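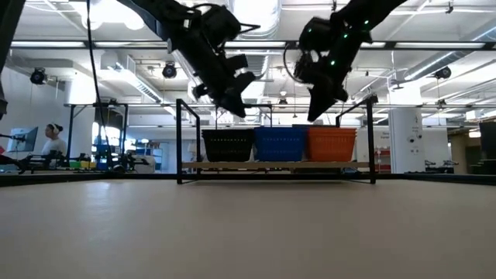

Why does a two-arm robot need a planner if each arm already has its own controller? A controller only knows how to get its own arm to the next pose, so something above it has to decide who goes first and keep the two of them out of each other's way.

I spent most of Wednesday on that "something above it" part. Our basket sorting code started life as one long script (guilty!) and it had grown to almost 3000 lines, with the grasp logic, the collision checks and the retry rules all mashed together. Noémi Kovács took one look and asked me where the plan was. I pointed at the whole file. She went to get coffee.

So now it's split up. Perception publishes a list of baskets with a color, a pose and a confidence, and the planner hands out one pick at a time. We call the planner Hesel and I can't remember why. 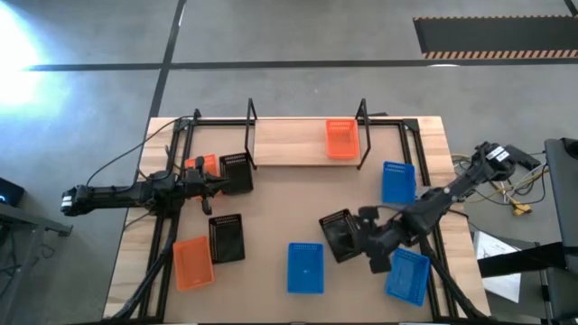 Nine baskets, three colors, two arms to share them.

The mesh walls are what really get me. Depth data goes right through the slots, so one basket comes back as a bunch of little islands and the pose estimate jumps around. Black ones are the worst, because they barely return anything to begin with. I tried filtering over 3 frames and then over 5, and 5 was steadier but made the arms feel sleepy, so I'm on 3 again and
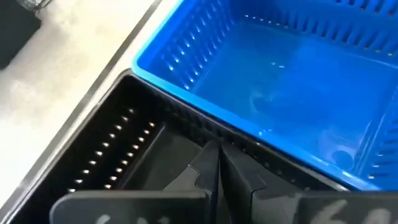
letting the wrist view fix whatever is left over at the last moment. It only has to find a rim line and nudge the grasp sideways, and it's so much simpler than what I had before! Brijesh Nishad wrote the first version in an afternoon and I've mostly been renaming his variables.

Next on the list is the handoff lock. Right now one arm reserves the whole shelf while it's working there, and the other just waits. I'd like to reserve a slice of it instead (left, middle, right), but then the elbows have to be checked too, and that check is still slow.
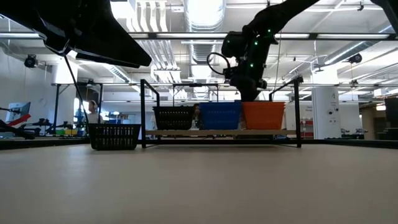
Black, blue and orange on the shelf, and one more black on the table.

If you've done zone locking for two arms with something less clunky than a mutex per region, please leave a comment. I'll post the timing plots once I've cleaned up the logger.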